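This site uses cookies to remember your settings. Accept | Manage preferences

Filed under: Notebook / Food and Habits

2018-07-21, diary coding, food and craving study (Umcombe group)

Continued from the previous page. The recoding of the "evening" entries is finished. The full set is now 3,191 entries from 232 persons, all in the one spreadsheet, and the old partial sheets are moved to the folder "do not use." Please do not open them to check something quickly. I did this myself in May and lost a morning.

What I wanted to know today is if our category "slip" means the same thing for the people who write the diaries as it means for us. In the coding guide a slip is any food from the excluded list (added sugar, alcohol, grains, dairy) eaten in the reset period. It is a clear rule and easy to code. But when I read the entries one after another, I see that people use the word very differently. One woman writes "slip" for a second plate of permitted potatoes. A man ate birthday cake with his daughter and writes that the day was good, no problems. By our guide he slipped and she did not.

I took the entries where the writer used "slip," "cheat," "fell off" or "ruined it" and compared with our code. The agreement is worse than I expected. I have not calculated kappa yet, I want Thịnh to look at my filter first. It also catches "slippers."
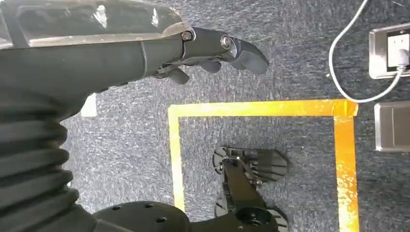

The second thing is timing. In the sheet from Zurkomell the entry time is the time of sending, and the meal time is a free text field. Many people fill the diary for the whole day in bed at eleven at night. So when we say "evening cravings" we partly say "evening writing." I made a new column, meal_time_clean, where I type the meal time if it is written and leave it empty if not. Please do not fill the empty cells with the sending time, also not temporarily.

Some persons stop writing after a slip and come back after several days with an apology to us. I find these entries difficult to read. They apologize to a form. In the next version I would like to change the text on the confirmation screen, which now says "Stay strong!" I think it is kindly meant, but for somebody who has had a hard history with food or with drinking it can sound like a judgment. My proposal: "Thank you, your entry is saved."

Open points before the call with Tonon:
- filter for self-reported slips, without the slippers
- decide if permitted food in a large amount gets its own code
- ask who can change the confirmation text, us or them
- the Jayawardena scale is still in the old translation on the tablet version, item 2 has a double negative

About the large amounts. I am in favor of a separate code, working name "own rule." It would be given when the writer describes breaking a rule which is their own and not in the guide: not eating after seven, no second plate, no fruit before lunch. There are more of these than I thought. People get a list of excluded foods from us and then they add to the list by themselves.

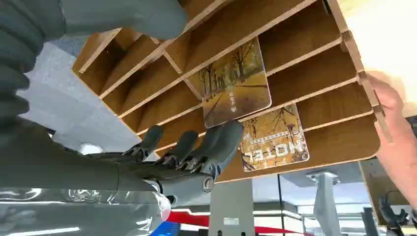
Grażyna Jabłońska doesn't agree with the name and wrote to me after lunch: "Own rule" sounds like a success, as if the person has found a method. For many of them it is the old dieting coming back in through the back door, and I would like to see this in the code. Could we use "added restriction"? And please keep the original wording of the entry in the next column, the coders at the end of the project will not remember what we meant.

I think she is right about the next column. About the name I am less sure. "Added restriction" is already an interpretation, and for some people the seven o'clock rule is only when the kitchen closes in their house. For now I write AR/OR in the sheet and we decide together with Roman.

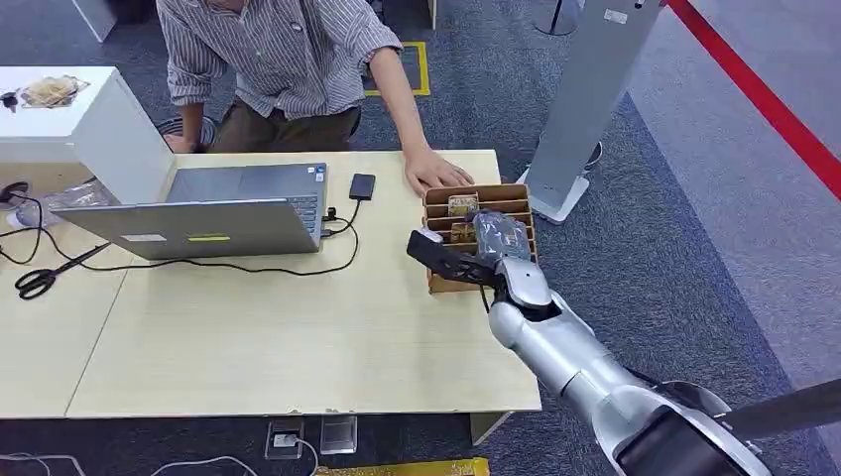 Then I did a small test with the first 90 entries in the file. I coded them with the draft code, put them away, and coded again after the coffee break without looking. Most of my changes of mind were about fruit. If a person writes "only one apple," is this a rule or a report? With "only" I gave the code the first time and not the second time. Proposal for the guide: the word "only" is not sufficient, there must be a sentence which says what is allowed or not allowed.

Kacper will do the same entries without seeing my columns. I have hidden them, but hidden is not deleted, so Kacper, please don't click on the little plus.

Zofia asked if we can give the participants something back before the end of the study. I would say yes to a short letter, no numbers about slips in it. If we send each person their own slip count, it becomes a school report. A few lines about what the group wrote on sleep and on cooking for the family would be more useful, and these entries are pleasant to read. I will make a draft and leave it in the shared folder under "letter_1."

Still to do: the entries in Polish are not translated after row 90, and the column widths are broken again in the export.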